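3.2 Floor contact and the household sorting habit

The second part of the study looked at what people in rented homes put on the floor, and for how long. Earlier work on domestic clutter has mostly dealt with shelves, tables and closets. The floor is usually treated as a place where things end up when other storage has run out. The diaries collected in Orkdale and Skokstead suggest a different picture. Many residents used the floor as a working surface and had done so for years.

Diaries were returned by 186 households, of which 125 were in Orkdale. Each household was asked to write down every item that lay on the floor of the main room at 8 a.m. and again at 9 p.m., leaving out furniture, rugs and shoes kept by the door. The entries were coded by Levchenko and checked by Bakalis. Where the two coders disagreed, the entry was read again together and a single code was agreed on. After duplicates were removed, 1,297 entries remained.

Entries were sorted into four groups: paper, clothing, toys and tools, and other. Paper and clothing made up the two largest groups in both towns. Paper included mail, receipts, torn notes and scraps left from cutting. Clothing included items waiting to be washed, items waiting to be put away, and a third kind that the Stefanou coding scheme calls "resting" clothes – worn once, not dirty enough for the wash, and not clean enough for the drawer. Figure 4 illustrates the two largest groups.

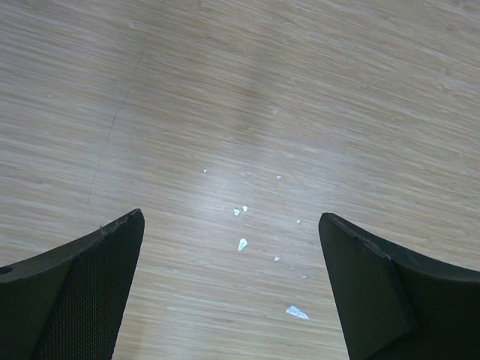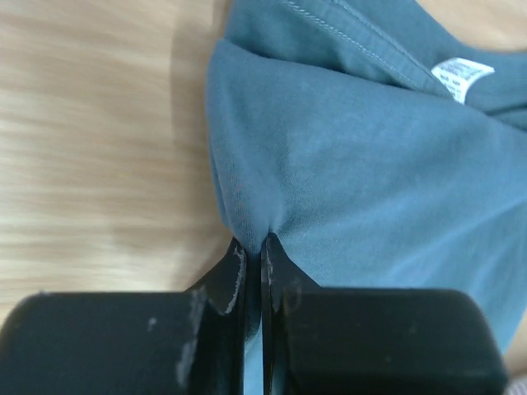
Figure 4. Small white paper scraps on a light wood-grain floor (first panel) and a bunched blue-green knit garment beside a light wooden surface (second panel).

Did households with more storage leave fewer things on the floor?
Storage made little difference for clothing. Households with a closet in every bedroom reported resting clothes as often as those that shared one closet. For paper there was a difference, but it followed the distance to the nearest trash can more closely than it followed shelf space.

The time of day mattered more than we had expected. Evening entries were longer and more mixed, and they often listed items that had been brought out for a task and not yet returned. Morning entries were shorter. In homes with school-age children the two lists were close to the same length, and several diary keepers wrote that the morning list was simply what was left from the night before. One resident of Skokstead used the same line, "as last night," for most of the study period. These entries were coded from the previous evening's list.

Length of stay was also recorded. Paper was the group most likely to be gone by the next entry. Clothing stayed longer, and resting clothes stayed longest of all. Residents did not usually describe this as a problem. In the follow-up interviews, held with 60 of the households, the more common complaint was about other people's items. A person's own sweater on the floor was "there for tomorrow," while a partner's was "left lying." The same split appears in the Kinditz interviews, although those were held in larger homes and asked only about bedrooms.

Floor covering was noted on the first page of the diary. Homes with hard floors in the main room listed more paper than homes with carpet. We do not take this to mean that people in such homes dropped more paper. Small scraps are easier to see on a hard floor, and a diary can only record what its keeper notices. The reverse may hold for toys with wheels or rounded parts, which roll under furniture on hard floors and drop out of the record. No correction was made for either effect.

Two further limits should be kept in mind. The diaries were kept in December, when coats, wrapping paper and guests are all more common than in other months. The households also knew that the floor was the subject of the study, and a few said in interviews that they had picked things up before writing the entry. Others said the opposite – that they had stopped tidying in order to have something to report. The next section turns to the interviews and to the words residents used for items that had no fixed place.

Correspondence: Zoriana Levchenko and Themis Bakalis, Orkdale Household Study | © The authors. All rights reserved. | Back to top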